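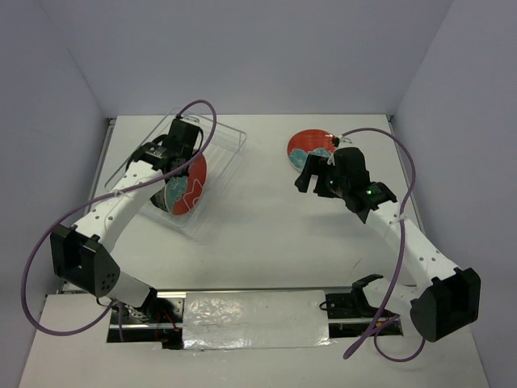
Help wanted: come work on Kodik with me (two arms, one table, a whole lot of dishes)

Posted Feb 26, 2022 on the Drondeo shared workshop board, Hirkton

Hi! I'm looking for two or three people to help me with a robot build, paid by the hour, evenings and some weekends. If you've ever taken apart a printer just to see the rollers, please keep reading.

The project is called Kodik. It's a pair of robot arms that I want to be able to clear a dish rack and fill it back up again, and I've been building it in the back bay at Drondeo. I started at my kitchen table at home, which was a bad plan (we ate standing up for most of a month), and moved to the workshop in November when a bay opened up. The arms are bolted down now, they move when I ask them to, and I can pick up a plate and put it in a rack by steering them by hand. What I don't have is enough hours in the day. I have a regular job and I can only sit there for so long before my shoulders give up.

So this is a job, a small one, but a real one with money attached. It could also be a nice way in if you're curious about robots and have never had your hands on one. I pay the same whether you have a degree or you're just good with small screws.

What I need done

There are two kinds of work and you can sign up for either one or for both. The first is driving. You sit on a stool, hold the two control handles, and make the arms do a dish job from start to finish while the computer records everything. Then you put the dishes back and do it again. It's repetitive, I won't pretend it isn't, but it's repetitive the way knitting is, and you can have music on. So far I've got 2,271 recorded runs and 278 of them are no good, mostly my fault for bumping the table or forgetting to save. I'd like 800 more by the time the bay rental comes up.

The second is bench work: crimping connectors, printing and fitting new fingers, tying down cables so they don't snag at full reach, swapping motors when one starts to whine. I have a parts drawer with labels on it and a list on the wall of what's broken. You pick something off the list, fix it, and cross it out. That's the whole management system.

If you do both you'll get better at both, by the way. I only worked out how much slack the cables want after an evening of driving and hearing one of them tug every time I reached for the far corner.

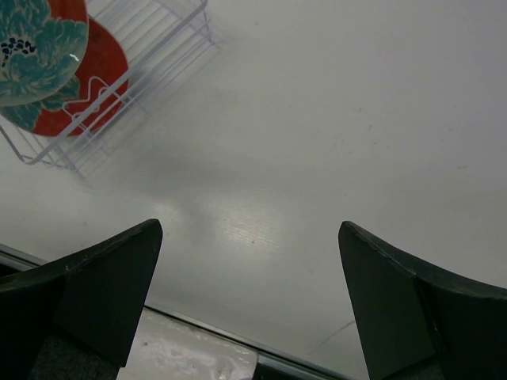
THE DRIVING JOB

Shifts are two hours with a break whenever you want one. I'll sit with you for the whole first shift and most of the second. The usual task goes like this: take a plate from wherever it is, get it between the fingers, lift, turn, and stand it up in the rack without knocking its neighbor. Or the same thing backward, out of the rack and onto the table. You watch through the wrist views on the monitor, and it takes a little while to get used to. The first thing everyone does is close the fingers too early, so go slow. Slow is good! I'd much rather have ten calm runs from you than thirty jerky ones.

Things that help: steady hands, patience, decent eyesight (glasses are fine, I wear them), being okay with doing a thing over. Video games help a bit. Sewing helps more, as far as I can tell. You don't need to know any code.

Things that will drive you nuts: the table is white and shiny, and the glare from the overhead lights lands right where you'd like to see what you're doing. I've been promising myself a diffuser. If you want to be the person who hangs a diffuser, that's a paid hour too.

THE BENCH JOB

Shifts are whatever length suits the repair. You should be comfortable with a soldering iron, hex keys, and a multimeter, and you should be the type who turns the power off first and checks. I can teach the printer settings and the motor setup. If you've built a 3D printer from a kit, or fixed up a drone or an e-bike, you already know most of what I know.

Current list, so you can see what you'd be in for:
Redo the strain relief at both wrists
Print spare fingers, two full pairs, and try a softer pad
Make a cover for the slot along the front so screws quit falling in (I've used tape so far and I'm not proud of it)
Find the rattle in the left elbow
Write down the startup steps so they live somewhere besides my head

WHAT KIND OF DISHES?
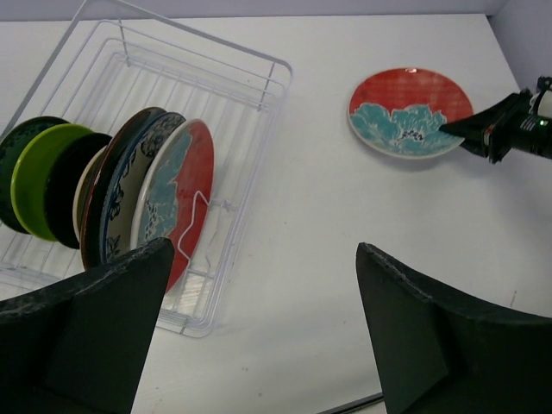
My rule for driving sessions is that no two setups should be the same, so before every run you move something. Shift the rack a few inches, swap two plates, lay one down at a different angle. I get most of my dishes from thrift stores, and I like loud colors and busy patterns because I want Kodik to learn what a plate is and not what my one set of plates is. A tight row is the hard case. With seven of them standing edge to edge like that, the cream one is only a sliver between the others, and you have to think about which plate you can get at before you go in. The flat ones are hard in their own way. With the red flowered plate lying out on the table and a fingertip at its rim, the next inch or so is all feel, and I go in from the side and take my time. You'll find your own trick for it, I'm sure, and please tell me when you do. Bring a plate from home if you've got an ugly one you can spare! I'll happily add it to the stack.

THE PRACTICAL STUFF

Pay is $18 an hour for driving and $22 for bench work, paid every second week. There's a $60 bonus once you've finished your tenth shift, whichever kind you do. Drondeo needs everyone in the bays to do the safety walkthrough first, and I'll pay you for that time as well.

You need to be 18 or over. The bay is on the ground floor, the door is wide, and the stool can be swapped for your own chair. Parking's in the back lot. There's a kettle and a fridge. It gets chilly in there in the evening, so wear layers but nothing with dangly sleeves or strings near the arms, please, and tie back long hair.

The arms aren't strong enough to do you serious harm, but they can pinch, and they'll startle you the first time one drops when the power is cut. There's a red stop switch next to the stool. Hit it whenever you feel like it. I'll never be annoyed about a stopped run.

About the recordings: they're the camera views plus the joint positions. Your voice isn't recorded. If your hand gets in a shot while you're resetting the dishes, I trim that part out before saving.

HOW TO APPLY

Leave a note in the Kodik cubby by the Drondeo front desk or reply to this post on the board. I don't need a résumé. Tell me which job you'd like, which evenings you're free, and one thing you've fixed or made, even if it came out crooked. I'll invite you over for a paid half-hour tryout where you drive the arms for a bit, or fix one small thing, and we see if we get along. I answer everybody, usually within a couple of days.

If you're a student and need this to count for something at school, let me know early so I can sort out the paperwork. Couples and friends who want to share a shift are welcome. One of you can drive while the other resets the table, and it goes a lot faster that way.

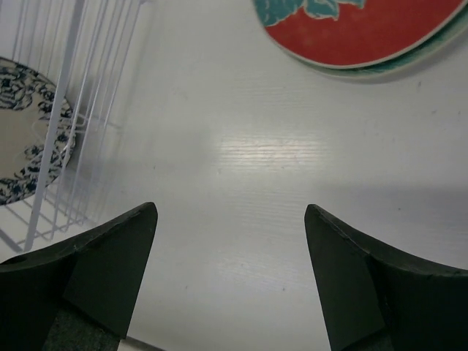
Daher

I'm the one building Kodik, and I'm in the bay most evenings after supper. Come by and look even if you don't want the job. If the arms are moving, give me a second to park them and then say hi. I'll keep this post up until I've found people, and I'll note it at the top when the driving spots are filled. The bench spot will probably stay open longer, going by the length of that list.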